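Clearing food waste and wrappers off a made-up bed

Juice and peel oil are the two things to keep out of the bedding. Everything else on the bed is a sorting job and can wait five minutes.

Order of work

Start with open fruit. Lift a torn orange from underneath, with the peel as the cup, and keep the hollow side up. Do not pinch the segments. Peel oil leaves a faint yellow ring on pale cotton, so slide a saucer or a sheet of kitchen paper under the fruit before moving anything that rests on it.

Next, wrappers. Fold each one inward so crumbs stay inside - shaking them out over the sheet doubles the work. Foil-lined and plain plastic film go in the general bin unless your local program says otherwise.

Cartons and small bottles come last. Check that each cap is tight before tilting. Rinse the empties, flatten the cartons, and set aside anything with liquid left in it. 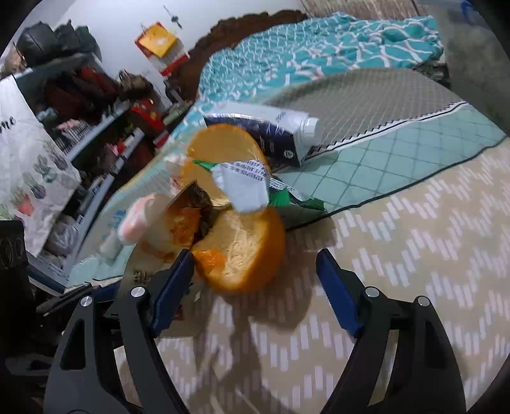 Gladys Agudelo wrote in to say she would reverse the first two steps. A wrapper lying over cut fruit picks up juice on its underside and drips as soon as the fruit is lifted, so she takes the wrapper first, straight up, and then the orange. Fair point for anything draped across the top. For wrappers tucked in beside the fruit, the order above holds.

Layers and spots

Mats and loose panels on top of the sheet should be lifted by two opposite edges, folded to the center, and emptied outdoors. Mesh holds fine crumbs in the weave; vacuum it flat with the brush head, both sides.

Fresh juice: blot, do not rub. Cold water from the back of the fabric, then a drop of dish liquid, then cold water again. Peel oil needs the dish liquid first. Leave it ten minutes before rinsing. On printed sheets, test a corner.

Wash at the temperature on the care label. A spin of 800 rpm is enough for light cotton; 600 for anything with a trim sewn on. Check the spot before the dryer - heat sets whatever is left.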